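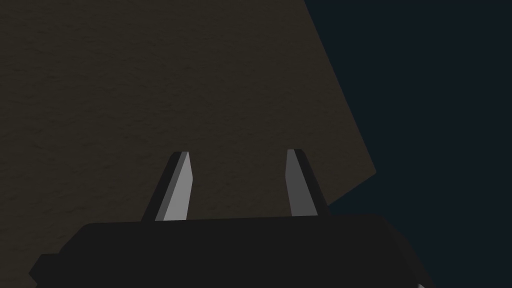
Wrist view in sim, fingers open, nothing between them.

3 min read

I've been testing the Villden grasp planner on our bottle task. The release notes say it "handles clutter and texture out of the box." I have questions.

First one: what counts as a success? Climel, the scoring tool everybody pairs it with, logs a pass when the planner returns a valid trajectory. Valid meaning no joint limits broken, no collision with known geometry. Whether a bottle ends up in the hand is a separate column, off by default.
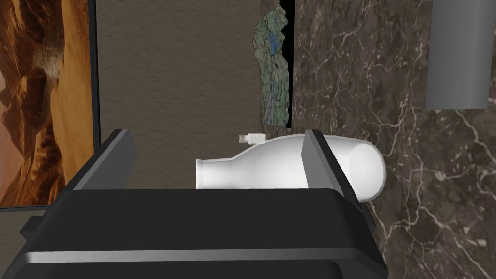
Pose estimation is where I'd look before blaming the planner. Villden takes one pose at the start and trusts it all the way in, so a small yaw error at the beginning is a big one at the fingers. A white bottle on its side, with one finger hiding a band of the body, is the sort of view where I'd want a fresh estimate. You can force a refresh with a config flag. It's undocumented and it made my control loop stutter.

I ran 1135 episodes over 13 seeds. With the default column, lovely numbers. With the other one switched on, three seeds fell apart completely. Same weights, same planner, same config file.
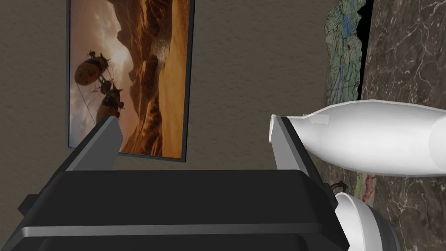 Bottle by the right finger, airships on the wall.

My guess is that the segmentation model likes busy backgrounds less than the paper admits. Only a guess – I haven't swapped the textures out yet. If anyone has a clean ablation on that, post it. A demo reel doesn't count.

Also, the replay viewer drops the wrist camera timestamps on export. I lost an evening to that. The fix is promised for May and I'll believe it when I can pull it.
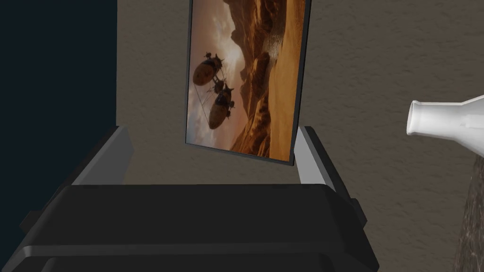
Sibel Çınar replied that I'm being unfair to the planner, and that Toprak has the same single-pose problem with worse logging. Fair on the logging. I'd still like both of them to report grasps.

Next up is nine of the bad episodes, step by step, with the refresh flag on and the loop slowed down. Config and seeds go up tonight – please try to break them.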